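Saturday, very late, tea gone cold

Well, I said I'd write something every night this week and I've managed it twice, so let's not pretend. But today deserves a page.

It was box day. I've been putting off box day since the end of October, and now it's well into November and the heating has been on the manual override for the entire time, which means I get up, go downstairs in my socks, press the button, go back to bed and lie there listening to the pipes knocking. Every morning. I'm sick of it. So when Sarita Pathak rang at half past eight and said was I still up for doing the controller, and could she come over with her good screwdrivers, I said yes before I'd even found my glasses.

The controller is the thing I've been calling Nishad since the spring (long story, it was the name of a street Ekua lived on and it stuck). It's going to run the heating and the hot water and, if I ever get that far, the little fan in the bathroom. The board came out of an old Zirnstead unit I got from the man at the market who sells bits of everything, and I've spent more evenings than I'd like to admit working out which connector does what. The notebook is a disgrace. There are arrows on top of arrows.

First job was clearing the table. I do love that table when it's clear! It's white and enormous and it shows every crumb, and it has that join down it where two halves meet, which has swallowed at least one tiny screw in its time. Last night it had the sewing machine on it, a tray of seedlings that should have been thrown out weeks ago, all the post, and a jar of buttons. I moved the lot into the hall, where I've since kicked the buttons over. Twice.

Then we had toast, because Sarita hadn't eaten, and then we had more toast.

After that we really did get going. Sarita is much tidier than me about this sort of thing. She likes to have one part out at a time and the rest in the drawer, and she wipes her hands on a tea towel before she touches anything. I'm more of a tip-it-all-out person. We agreed on her way, mainly because she'd brought the screwdrivers.

I got into a proper muddle over the wiring for the first hour. My notes said one thing on page four and another on the back of the electricity bill, and I'd written both of them, in the same pen. I ended up reading them out loud while Sarita frowned and followed along with her finger. She thinks I'd copied the plan for the old Prelau thermostat on to the wrong page. She's right, I know she is, but I argued for a good ten minutes anyway.

Ekua Aryee phoned in the middle of all this to ask if I still had her cake tin. I do. It's under the seedlings. She wanted to know what we were up to, and when I told her she said she paid someone 190 pounds to do hers and it took him less than an afternoon. Thank you, Ekua. (Mine has cost a lot less than that so far, unless you count the toast, and the box I bought in the wrong size, and the other box.)

The box we've settled on is white plastic with nice rounded corners. The board is fixed to a grey metal plate, and I'm very taken with that plate. It makes the whole business look as if somebody knew what they were doing. I keep going back to peer at the board too, all those little parts crammed in together like a town seen from an aeroplane. I can name perhaps a quarter of them.

We had it out on the table with the loose wires when Sarita decided we should stop and think before anything else got plugged into anything.

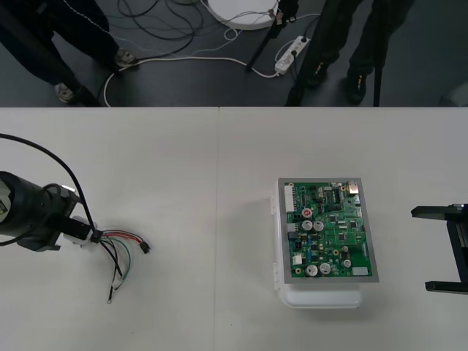 After lunch

Soup, and the end of the loaf. Then a long talk about whether the green wire is the one I think it is. Sarita says look it up and don't guess. I said I had looked it up. She said look it up again, so I did, and I'm writing it here in capitals so I can't lose it: GREEN IS ON PAGE SEVEN.

We didn't get it on the wall. I'd sort of promised myself we would, but by four it was getting dark and neither of us wanted to be fiddling behind the boiler with a torch in our teeth. Sarita knows an electrician from her choir who'll come and check it all over before it goes anywhere near the mains, and I'm glad about that, whatever I said to Ekua about doing it myself. I've been asked to make him a clean copy of the plan. In one colour. On one piece of paper!

Things to get: a cable clip or two, a new pen, more bread, and some of that Wuven label tape if the shop on the corner still has it — the last roll went all over the freezer drawers and I don't regret a single label.

She went home at six with half a lemon cake, which I've now remembered was meant for Mum tomorrow. I'll have to do another in the morning, and the only decent tin I've got is Ekua's, so she's not having it back until Monday at least.

Right. Bed. Button first, then bed.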